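HOME & LIVING | FEATURES

The Year I Let My Walls Get Loud

I grew up in a house where every wall was the color of oatmeal. My mother called it "bone," and when a bedroom needed repainting she drove to Hegarty Paint, bought another can of bone, and that was that. So when I moved into my own place at the age of 40 (a small upstairs apartment with sloping ceilings and a landlord who said "do what you like, just don't knock anything down"), I did what any well-trained daughter would do. I painted it the color of oatmeal.

It lasted one winter. By March I was eating dinner in the bathroom doorway, because the previous tenant had papered the bathroom in huge green parrots and it was the only room I enjoyed looking at. That's when I called Janelle Umali.

Janelle has been hanging wallpaper for 19 years, and she talks about it the way other people talk about their dogs. She came over with a suitcase of sample books and spread them across my floor – stripes, ferns, little sailing boats, a gold thing that looked like the lobby of a casino. I kept picking up the quiet ones. She kept taking them out of my hands!

"You're shopping for oatmeal again," she said.

Her view is that most people go wrong by starting small. They choose a timid pattern, put it on one wall, and then wonder why the room feels like it's wearing a name tag. If you're going to do it, she says, go all the way around. Pattern on a single wall is something you look at, and pattern on every side is something you sit inside, and I have thought about that sentence more than I've thought about my retirement.
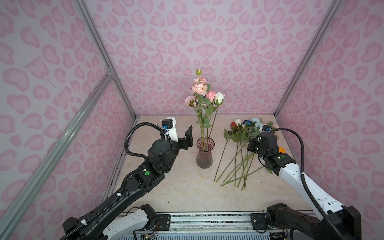
Small rooms first

The best advice I got (and I got a lot, once word was out) came from Lucimara Fontes, who runs a sample library called Ornar out of what used to be a shoe repair shop. You pay a small deposit and carry home as many big sheets as you can manage. I carried home 13 and got on the bus with them, which I don't recommend in wind.

Lucimara wants everyone to begin with the smallest room they own. A powder room, a hallway, the closet where the coats live. You're only in there for a few minutes at a time, so you can stand a lot more drama, and if you hate it you've wasted two rolls instead of ten. She papered the inside of her own linen closet in tigers. Her husband found out a month later, looking for a pillowcase.

I taped my sheets up in the entry hall, which is barely wider than I am, and lived with them. Morning light is the real test. A dark floral from Stolier that looked so romantic at night turned into wet lettuce by breakfast. A blue stripe made me feel like I was being mailed somewhere. And the one I'd thrown in as a joke, a leopard print, just kept looking cheerful every single time I came in with the groceries. 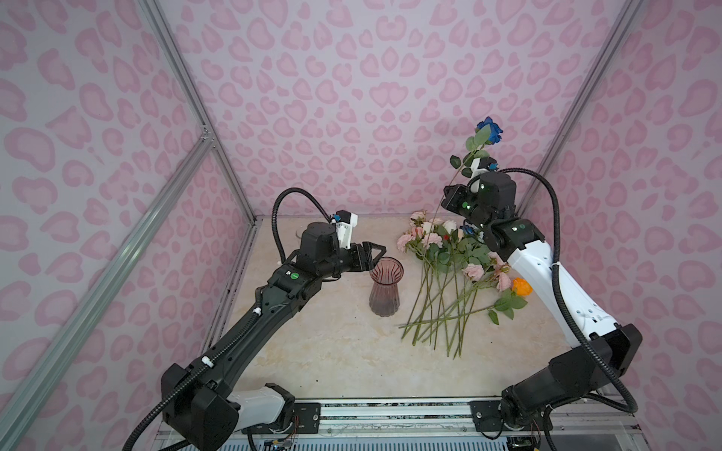 Animal print has a funny reputation. My aunt wore it, my mother did not, and I grew up understanding that these were two different ways to live. Leopard on a wall still makes some people think of a nightclub, but a lot depends on the color. Take the tan and black out and put pink spots over a pale lavender-pink, with a few of the spots drifting into heart shapes, and you've got something closer to a birthday cake. It also likes a plain, light neighbor, and a beige marble pattern underneath gives your eyes a place to rest. Janelle says leopard is the most forgiving thing she hangs, too, as the spots are irregular to begin with and a seam that's off by a hair won't shout at you the way it does on a stripe.

Paste, tears and a very long ladder

I'd love to tell you I hung it myself. I did try! I bought the Premon starter kit with the smoothing tool and the little roller, I watched a video twice, and I got one strip up over the coat hooks. It slid down gently, like a tired person getting into a bath, and took the second strip with it. I called Janelle with paste in my hair.

She finished the hall in an afternoon. The whole job, paper and labor and the replacement for the roll I'd ruined, came to $809, more than I'd planned and less than the couch I bought in a panic and never sit on. She left me the offcuts, and I've lined two drawers and covered a cookbook.

My mother came to see it the following week. She stood in the hall in her coat for a good long while, then asked whether they made it in bone.

I've ordered samples for the bedroom. Lucimara is holding back something with flamingos.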